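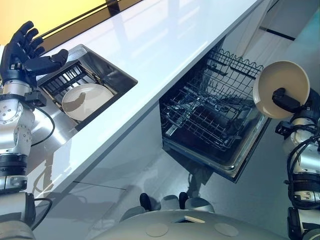 4 min read

How to Book Your Band's First Out-of-Town Weekend

So you've played every room in your own town twice, your friends know all the words, and somebody at practice said "we should go play somewhere else." Yes! You should! A two-night weekend run is the best fun you can have with a drum kit in the back seat, and it's much easier to set up than most new bands think. My own band, Lilberg, did our first one in November with 14 songs and a borrowed trailer, and I've been hooked ever since.

Step 1: Pick two towns, close together

Keep the first trip small. Look for a Friday town and a Saturday town that are a couple of hours apart at most, with the second one on the way home if you can manage it. Long drives sound romantic until you're loading in late with no supper in you. College towns are great for this (check that school is in session, please, we once played to the bartender and his cousin over spring break).

Step 2: Find a local band first

Write to a band before you write to a club. Listen to their songs, and if you like them, tell them which one and why. Then offer a trade: they put you on a bill in their town, you put them on one in yours. We met Dekker this way, a loud three-piece with the sweetest harmonies you ever heard, and we've swapped shows with them four times now. They already know which clubs treat people well and which Thursday is karaoke.

Step 3: Write a short email to the venue

Bookers read these on their phones, so make it easy on them. Ours went like this:

Subject: Lilberg + Dekker, Friday the 14th?

Hi! We're a four-piece playing jangly, noisy pop. We'd love to share a bill with Dekker, who are up for it and will bring their crowd. Is the 14th open? We have our own amps and drums and can play 35 minutes. One live song is linked below. Thanks for reading!

One link is plenty. Send it on a Monday afternoon, wait a week, and write once more if it's quiet. A lot of our yeses came from that second email.

Step 4: Ask the money questions early

It feels awkward, but do it before you say yes. Is it a door split or a flat fee? Does the sound person get paid out of the door? Is there food? The Ferneo, a wonderful little basement room with a ceiling you can touch, paid us $100 and a giant pan of baked ziti, and we drove home feeling like kings. Whatever you agree to, get it in an email, along with load-in time and set length.

Step 5: Sort out where you'll sleep

Ask the local band. Floors are normal and people are kinder than you'd expect. Bring your own sleeping bag, your own pillow and your own towel, wash whatever dishes you use, and strip the bed if you got one. Bring something nice for your hosts too. We carry coffee beans from home, and it has gone over well every single time.

Also decide where the gear sleeps. Ours comes inside, every piece, even at two in the morning when the stairs look like a mountain.

Step 6: Pack the boring stuff

Spare strings and a spare snare head
Two extension cords and a power strip
Gaffer tape, a flashlight, a drum key (and another drum key)
Earplugs for everybody
Small bills for the merch table
A fat marker and blank paper for set lists
Printed directions for the last few miles

Put the merch money in its own pouch and give one person charge of it all weekend.

Step 7: Play the show, and stay for the show

Get there on time, learn the sound person's name, and set up your drums off to the side so the changeover goes quickly. Finish on time even if it's going great. Then go stand up front for the other bands! We stuck around at the Ferneo for the opener, a duo called Dato with a pump organ and one floor tom, and I still think about that set. They're on our next hometown bill.

Step 8: Write your thank-yous

Send them when you get home, to the venue, the bands and whoever let you sleep on their rug. Mention the next time you'd like to come through, and if you have a month in mind, say so. Our spring run got booked off one of those notes, before we'd even gotten all the cables untangled.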